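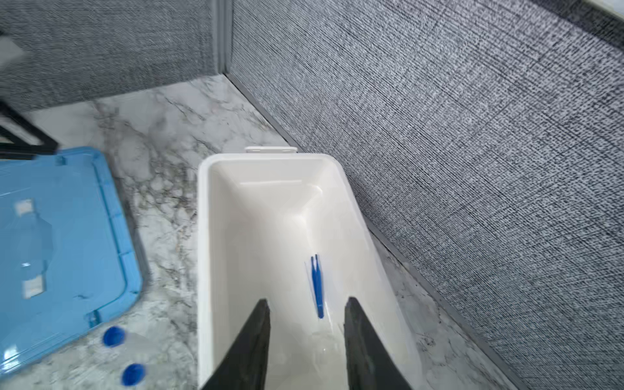
Why keep the paper at all once it's scanned, came a voice from the back row in Plemimberg last time. Fair question, start there.

Talks > Family papers > Hutell notes

Old letters at home. Notes for August 19, 2018

- Scans get lost too. Phone in the lake, dead laptop. Keep both.
- Oldest thing I own: a receipt from 1779, one goat, signed with an X. Pass the copy round, NOT the original
- Enemies: attic, basement, sticky tape. Say tape twice
- Rubber bands. Metal clips. Take em off, slowly
- Clean dry hands. Skip the cotton gloves, you tear corners
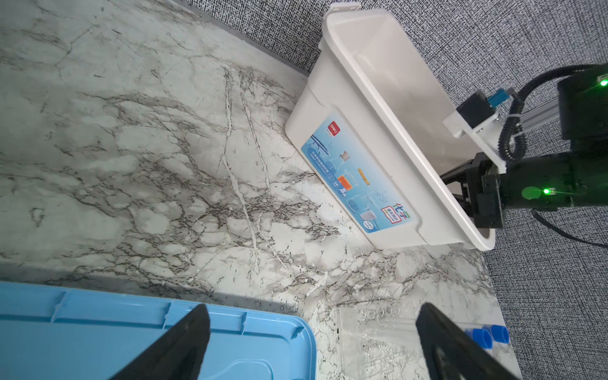
But my grandmother wrote on both sides, said a lady at Grenine, do I scan the blank bits. Yes. Every side, envelope as well. Postmark may be the only date you get.

- Pencil only on the back, small, bottom corner
- Sort by writer first, then year. 20 minutes a night is plenty, 200 letters done by December
- Don't unfold anything that cracks. Stop, leave it, ask somebody
- Amegashie bundle story if theres time (5 min, skip the lawsuit) 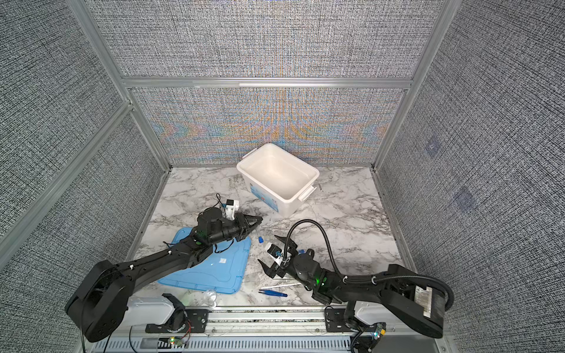
Open storage box, white plastic.

- Box off the floor, away from the heater. Questions

Comments

guest: what about letters already laminated?

guest: Wish you'd told the lawsuit part.

guest: Tape. I know. I did it in my twenties and I'm sorry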